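# Lost Property and the Odds-and-Ends Bin: Your Questions

Welcome! These are the things people ask us most at the Kaswood building, gathered up by Diarmuid Heffernan at the front desk (last tidied up 5/22/23). If your question isn't covered, come and find him. He's usually glad of the company.

**Where do small things go when they're found?**

Straight into the gray metal bin. We used to have a row of shoeboxes, and they were charming, but the lids went missing and then the boxes did too, so in January we moved everything into one sturdy container. It has a divider down the length of it and it has certainly seen some use, as you'll notice from all the scratches!

**What sort of things turn up?**

Oh, all sorts. Sunglasses are the great classic, and if you have ever sat on a bench in the courtyard on a bright day you will understand how easily they get left. After that it's mostly little plastic pieces, building blocks, small boxes, and bits that clearly belong to something larger, if only we knew what.
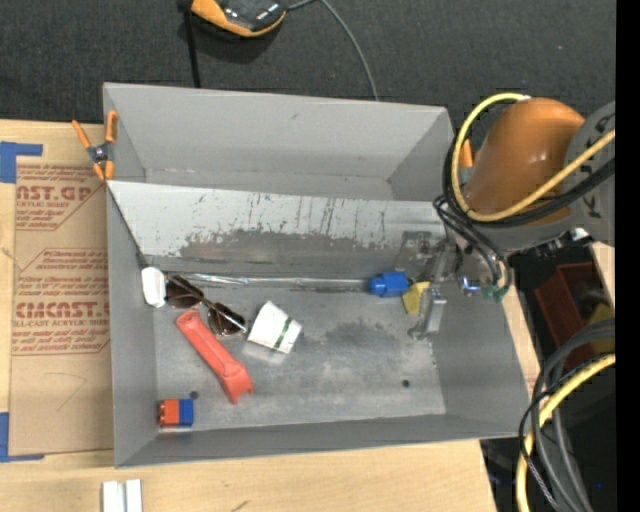 *Sunglasses, a two-color block and a few bright plastic pieces in the main side of the bin.*

**How long do you hold on to things?**

For 14 days, and then we have a good clear-out. Toys in nice condition go to the playroom on the Keane side of the building, where they are very much loved. If you're going away and think you may have dropped something, do send us a note before you leave and we'll put it aside (we have kept a single mitten through most of a winter, so please don't feel silly asking).

**I lost one tiny block. Is it really worth coming in?**

Yes, please do! A missing block can hold up a whole castle, and we know how that goes in our own houses. Tell us the colors if you can remember them, and whether it has studs on it or is plain.

**Do I have to prove something is mine?**

For everyday bits and pieces, a quick description is plenty. For keys, phones and wallets we ask for a little more, and those never go in the bin in the first place. They stay in the locked drawer at the desk until the owner comes by.

**May I rummage through it myself?**

You're welcome to look, though we'd ask you to let Diarmuid know first. Mind your fingers on the metal edges, and put anything that isn't yours back on the same side of the divider.

**Can I leave toys I no longer want?**

That's kind of you, but please take them up to the playroom and hand them over there. Anything put in the bin gets treated as lost, and then we spend two weeks hoping somebody will come for it.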